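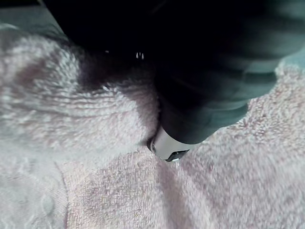
Household linen: notes on towels, folding and storage

Posted February 15, 2019

The present entry continues the series on the ordering of the household and is concerned with towels. Readers who followed the earlier entries on the larder and the hall cupboard at Liltley will be familiar with the approach. Each category of article is taken out in full, examined, returned to a fixed place and entered in the household book. Linen had been deferred twice, owing to the condition of the airing cupboard door, which has now been rehung.

The towels were purchased over a long period and from several sources. The oldest are from Kincaid, the department store which formerly occupied the corner premises opposite the station, and these have worn better than anything bought subsequently. The pale pink terry towels belong to a later purchase. Their colour was a matter of some disagreement in the household at the time. It has softened with laundering and is now generally considered acceptable, particularly against the grey tiles of the upstairs bathroom.

Terry cloth requires a little more consideration than flat-woven linen. The loops hold a good deal of water and are easily caught by a ring, a zip or a rough fingernail. A pulled loop should be trimmed level with small scissors and should on no account be tugged. Fabric softener has been discontinued in this household. It leaves a coating on the loops, and the towels treated with it were noticeably slower to dry the hands. A small measure of white vinegar in the rinse has been adopted in its place, and no smell of it remains once the towels have been aired.

All coloured towels are washed at 60 degrees, separately from clothing, and the drum is filled to no more than two thirds. The bath towels in present use are of a weight given on the label as 700 grams per square metre. They are agreeable to use but occupy the line for the greater part of a winter day. It is doubtful whether towels of this weight will be bought again. The lighter ones from Darko, obtained for use at the swimming baths, are dry by lunchtime and take up half the shelf.

On the question of folding, three methods were tried during the first half of February. The first was the fold in quarters, as practised by the previous generation. It is quick, but the resulting pile leans and must be corrected whenever a towel is withdrawn. The second was the roll, which looks well in a basket and badly on a deep shelf. The third, now adopted, is the fold in thirds along the length, followed by a fold in half and then a further fold in thirds. 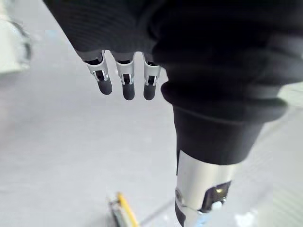 The third method depends upon a flat start. The towel should be laid out on a clear surface and smoothed from the middle towards the edges before the first fold is made. Any gathering of the cloth left at this stage will be found again in the finished bundle, where it produces a ridge. The corners are best taken between finger and thumb and given one firm shake. The folded edge is then placed towards the front of the shelf, so that a single towel may be drawn out without disturbing those on either side of it.

The airing cupboard shelf measures 82 centimetres across and accommodates three stacks of bath towels, with a narrow space at the left for flannels. Hand towels have been moved to the shelf beneath. Two slatted boards were ordered from Nultia to replace the solid ones, which were preventing the warm air from rising, and one has so far been fitted. The second was delivered in the wrong depth and is awaiting exchange.

Towels which no longer merit a place on the shelf have been sorted into two groups. Those with thin centres but sound edges are to be cut down for floor cloths and hemmed on the machine. Those beyond such treatment have been washed and put aside for the animal shelter, which accepts towels on weekday mornings and asks that they be bagged. Duvets and pillows are not accepted at present.

Sheets and pillowcases will be the subject of the next entry. The fitted sheets remain unresolved, and correspondence on the matter would be welcomed through the usual comment form.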